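Front camera trial: Vello against Matos on the street unit

The March round of camera tests is finished, and the recordings from both candidates are on the shared drive. Walter Correa ran the trial at Hasatdale after dark. The sidewalk robot kept its usual Flevo controller and its standard headlight, and only the front camera and its driver were changed between runs. Each candidate got 14 runs along the same streets at the same commanded speed.

The first thing we wanted was the behavior of auto exposure with the headlight on. Our headlight throws a round patch onto the pavement directly ahead, and on asphalt that patch is the brightest large area the camera has to deal with. A meter weighted toward the lower center will darken everything else to protect it. A meter that averages the whole image lets the patch clip and keeps more of the curb.
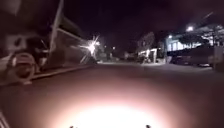

Curb detection is what the planner depends on at night, so we scored the curb first. With default metering, the Vello held the curb line out to 13 meters before the detector dropped it. The Matos held it to 18 meters under the same settings, at the cost of more grain in the far half of the road. Moving the metering window up and away from the headlight patch helped the Vello more than it helped the Matos. The difference was small enough after that change that we would not choose on curb range alone.

Side lighting was the second item. Wall and building lamps sit well above the robot and reach the sensor at a steep angle. The Matos lens has a shallow hood and the Vello has none. We logged each stretch where a lamp blew out part of the upper corner and checked whether the detector lost the wall or sidewalk beneath it. Neither camera lost the sidewalk. The Vello twice reported a false edge where light from a lamp overlapped the headlight.

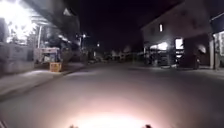
Oncoming headlights

Approaching vehicles gave the widest spread in results. Both cameras produce streaks, and the segmentation model tends to label the longer ones as lane paint. Recovery time matters more here than peak glare: the Vello needed 18 frames to settle after a vehicle passed and the Matos needed 13. Parked cars next to the flare are the hard case - the body panels return a lot of light, and the gap between the two sources is where the tracker gives up.
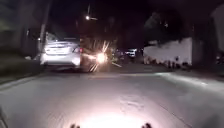 Headlight flare beside a parked sedan, night trial, Hasatdale.

The recommendation is to fit the Matos to the 2 street units and keep the Vello on the indoor carts, where its lower noise is useful. The mounting plate needs new holes for the Matos, and the drawing is in the hardware folder. The raised metering window goes into the default configuration for both cameras with the next controller release. Send comments on the scoring sheet to Walter before the plates are cut.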